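Week 6: Can machines do the laundry yet?

Course leader: Lorraine Treloar. Please read before the lab in Stulton.

A washing machine does one part of the job. Sorting, folding and putting away are still done by hand in most homes. Cloth is difficult for a robot, as it changes its shape each time it is touched.

**What to discuss**

1. Rigid objects. A cup keeps its form, so one good grasp is often enough.
2. Flat cloth. Two arms can hold two places at the same time. Note where each gripper meets the black cloth, and think which fold you would make first.
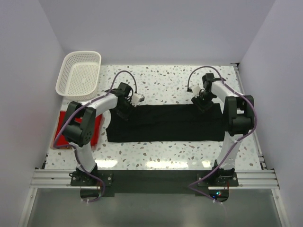 3. Cloth in a pile. The robot must first find a corner. Write 200 words on how you would search for it.
4. Cost. Compare one hour of your own folding with a machine priced at 4,000 dollars.

Bring your answers to Adelino Veloso in room 3.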